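Darkstead open day - anyone else go?
Mon 23 December
posted by fukico_fan

Went to the Darkstead robot open day. Long queue, free parking, coffee ran out early. Two arms on a white table, and they let you stand pretty close. Guy running it said they've been at this since September and the arms have done 1,977 grabs. No idea if thats a good number.

Bottle job was the one I stayed for. One arm goes in to the corner and gets its jaw round a plastic water bottle, low down. Other arm has these ridged fingers, waits its turn. Slow but I watched it for ages. 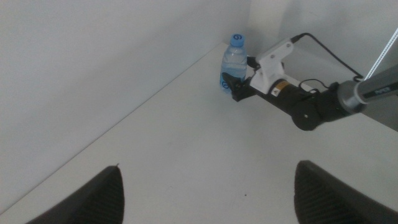
imrie_mike: I'd want to see it do that with the bottle out in the open and then somewhere new every time. We were on the 2 o'clock slot and it went to the same corner on every run. Same spot = not much of a test.

fukico_fan: fair, but mine moved. Staff shifted it between goes, 3 different spots. Maybe you got the lazy shift

imrie_mike: maybe. Still say the Imrie demo last year was faster

tablesaw88: faster and dropped half of everything lol. I'd take slow. Question is price - did anyone ask? My brother heard roughly 800 a month to lease a pair, sounded way too low to me

fukico_fan: didnt ask. There was a sheet by the door, I forgot to grab one

bamixlady: Bamix had a stand in the hall too, way shorter line. They let kids drive the arm with a handset. Mine wouldn't leave

imrie_mike: ok that I missed. Was it on all day?

bamixlady: till they packed up the hall, yes. Go early next time, the handset queue got bad after lunch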